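4.2 Weighing Blocks and Recording Density

This section applies to the Brokcombe hardwood block set when used with a compact digital kitchen scale. It assumes the blocks have been unpacked and sorted as described in 4.1.

Required items

Block set, one layer removed from its tray
Digital kitchen scale, 1 g resolution or better, capacity at least 1000 g
Cloth or mat, large enough to extend past the scale on every side
Steel rule or caliper
Record sheet (Appendix C)

Preparing the surface

1. Clear the front portion of the table. If the table top has slots or grooves, the feet of the scale must not straddle one.

2. Lay the cloth over the working area and smooth it from the center outward. Any woven cloth of even thickness may be used. A printed cloth has no effect on the reading, but light blocks are easier to find on a dark print.

3. Place the scale on the cloth with the display facing the operator. Press lightly on each corner of the platform. If the scale rocks, move it and repeat.

4. Switch the scale on and wait for the display to settle at zero. Select grams.

NOTE: Folds under one foot of the scale are the most common source of drift. Pull the cloth flat before changing the battery or returning the scale.

Weighing

5. Press TARE with the platform empty.

6. Lower the block onto the middle of the platform. Do not drop it. Keep cables, sleeves and the edge of the cloth away from the platform.

7. Release the block completely. A block that is still held, even loosely, will read low or high depending on the direction of the force.

8. Wait until the figure has been steady for three seconds, then write it down.

9. Lift the block straight up, set it on the cloth beside the scale, and check that the display returns to zero. If it does not, discard the reading and repeat from step 5.
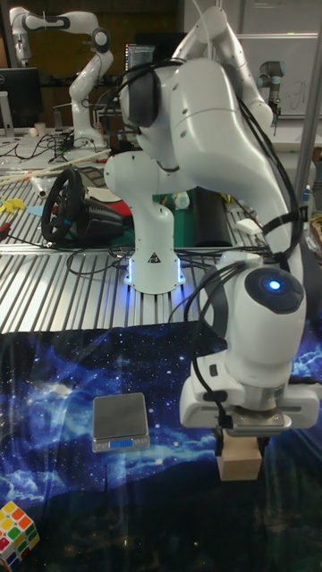

Clutmont, in a comment on the previous edition of this manual, wrote that step 9 should be done after every block and not once per tray, as that edition had it. On a soft cloth the zero had crept by 2 g before the tray was half finished, and the whole column had to be weighed again. The step has been reworded accordingly.

Calculating density

10. Measure length, width and height in centimeters and multiply them to obtain the volume.

11. Divide the mass in grams by the volume. Multiply by 1000 to convert to kilograms per cubic meter.

Worked values: a block with a mass of 69 g and a volume of 125 cubic centimeters has a density of 552 kg per cubic meter. Blocks below 440 kg per cubic meter should be set aside and weighed a second time – a low value usually means a measuring error, less often a hidden void.

12. Enter the result against the block number. Use pencil.

CAUTION: Do not load the scale beyond its marked capacity. A full tray of the large set weighs 1636 g and must be weighed in two parts on a 1000 g scale.

CAUTION: Do not wash the blocks before weighing. Bare wood takes up water quickly and may need several days to return to its normal mass. Wipe with a dry cloth only.

After use

Switch the scale off and store it with nothing on the platform. Return the blocks to the tray in number order. Shake the cloth out away from the table – sawdust left in the weave will find its way under the scale feet next time.

Replacement record sheets are supplied by Clenon in pads, part of the spares list in Section 7. For blocks with drilled holes, see 4.3.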